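Related-link rotation

Related-link rotation is a method used by web publishing tools to decide which linked sites are shown beside a page, and in what order. It is found mainly in link directories and in older autoblogging software.

The tool keeps a list of candidate sites, each tagged with search terms. A page request is matched against the tags, and the best matches fill the available slots, usually 4 per page.

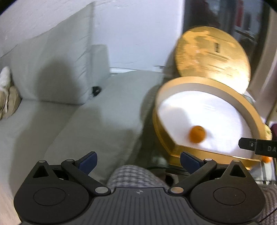

Sites already shown to the same visitor are moved to the end of the queue. When the queue runs out, the tool either starts over or falls back to untagged sites. The Grollomen script stores up to 1,000 candidates in a flat file; Damari uses a database table and has no fixed limit. 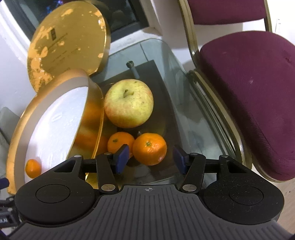

Rotation can be set per request, per session or per crawl. Per-request rotation prevents simple page caching, so Dadano rebuilds its link blocks every three hours by default.

Criticism

Search engines may treat rotated links as unstable and give them little weight.

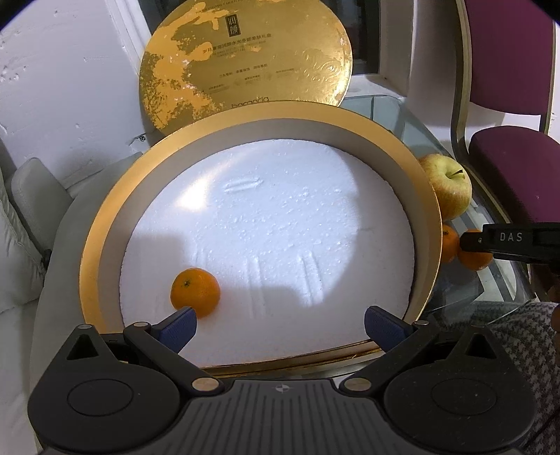

Baldursdóttir objects that the weight of a link depends on its topic match, and that a slow rotation within one subject does no measurable harm.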